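Cell inspection before a recording block, drive removal study
Form rev. 6, kept in the Anska folder. One form per block. Fill in during the walk-round, not afterward.

Date: Tuesday, November 16, 2021
Inspector: Elmarie Nkosi
Operator: Finbarr Fitzgerald
Second person in cell: Oratile Magagula
Method under test: corrections by knob during a learned approach ("shared approach"), compared with full hand guidance

Marks: OK = passed. C = passed with comment. F = failed, block does not start. N/A = not part of this block.

## 1. Arm and stops

- [OK] 1.1 Emergency stop at operator seat pressed and reset, arm drops to hold.
- [OK] 1.2 Emergency stop at the door pressed and reset.
- [C] 1.3 Force limit on the approach axis. Comment: set to 6 newtons for the approach and 80 for the pull. Last week's block was run with the pull limit still active during the approach. Those runs are kept but tagged, and Zanele Swanepoel is leaving them out of the comparison.
- [OK] 1.4 Speed cap read back from the controller and matches the run sheet.
- [C] 1.5 Base bolts. Comment: paint marks line up. One mark is nearly worn off and needs redoing.

## 2. Gripper

- [OK] 2.1 All plate screws seated, checked with a driver by hand.
- [C] 2.2 Linkage moves through full travel without catching. Comment: slight click near full close. It was there in March too and the log from then says the same thing. No change in closing force on the gauge.
- [OK] 2.3 Fingertips free of burrs. Wiped with a dry cloth.
- [OK] 2.4 Wrist camera bracket tight. Picture steady while the arm moves at the speed cap.
- [N/A] 2.5 Soft fingertip covers. Only used in the memory module block.

## 3. Computer case and work area

- [OK] 3.1 Power supply disconnected at the wall and cord removed from the cell. Power button held down after unplugging.
- [C] 3.2 Drive caddy travel. Comment: checked by hand, slides out and back. The catch is stiffer than on the Pelupessy unit. Siyabonga Engelbrecht wants the same case kept for the whole block even so, and I agree. Changing cases halfway is what spoiled the first comparison.
- [C] 3.3 Cables near the caddy. Comment: both views below were looked at for this item. The drive's gold connector pins can be seen in each, so the approach can be judged from the wrist camera. The second also shows the light blue SATA cable looping down to plug in next to the caddy, and a thick bundle of black cables crossing toward it. Treat both as snag points. Operator to back off with the knob if the finger goes under either one.
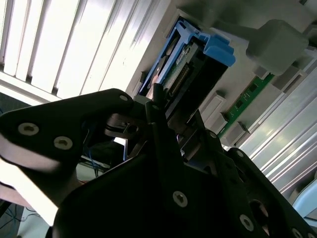
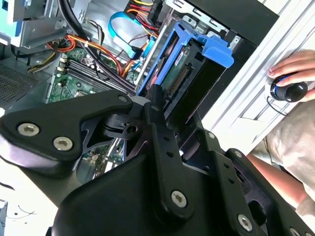 - [C] 3.4 Light in the cell. Comment: with the blinds behind the case, daylight comes through strongly enough to glow in the first view, and the heat sink fins throw bright streaks. Exposure to be locked before run one and left alone. Do not let it adjust itself between runs. If the light changes a lot, stop and write down the run number.
- [OK] 3.5 Case does not shift when pushed with two fingers at the top corner.
- [OK] 3.6 No loose screws or tools inside the case.

## 4. Operator and knob

- [C] 4.1 Hand and arm position. Comment: resting the knob hand on the open side panel puts it well inside the reach of the arm. The second view has a hand there, with the knob, and the forearm runs behind the gripper from the camera's side. I accept this for the approach, with the low force limit on. For the pull, the hand comes off the panel and the knob goes to the table. Finbarr says this costs him time between phases. It does, and the timer should be paused for it. Zanele has agreed to pause the timer in both conditions so they stay comparable.
- [C] 4.2 Sleeves. Comment: loose cuffs to be pushed up above the wrist or taped. Ask each operator, every block.
- [OK] 4.3 Knob returns to center and reads zero when released.
- [OK] 4.4 Knob cable clear of the gripper path with the arm at its lowest point.
- [C] 4.5 Knob direction matches arm direction. Comment: left and right were swapped on first start. Corrected in the settings and checked again on all axes. Please save the corrected file under the block name, or it will come up swapped again.

## 5. Recording

- [OK] 5.1 Clocks on the arm controller and recording computer agree.
- [C] 5.2 Disk space. Comment: 600 gigabytes free. Enough for this block, not for the next one as well. Move the old block to the Brellusau drive first.
- [OK] 5.3 Test run recorded, played back, and deleted.
- [C] 5.4 Run labels. Comment: first run of the block is 191. A correction is logged when the knob leaves center, including small touches. Oratile asked if those should be dropped. Leave them in. The threshold can be applied later in the analysis, and it has to be the same for every operator.
- [F, then OK] 5.5 Force signal present in the file. Comment: channel was empty on the first test. Connector reseated at the controller, second test shows the signal. Rechecked after lunch and still present.

## Result

Block may start. Conditions: 3.4 exposure locked, 4.1 hand off the panel before every pull.

To close before the next block:

- Redo paint mark on base bolt (Oratile)
- Save corrected knob settings under block name (Finbarr)
- Move old recordings (Zanele)
- Add "timer paused between approach and pull" to the run sheet (Elmarie)
- Decide if the click in 2.2 is worth opening the gripper for (Siyabonga, after asking Emow for the service note)

Signed: E. Nkosi
Read by operator: F. Fitzgerald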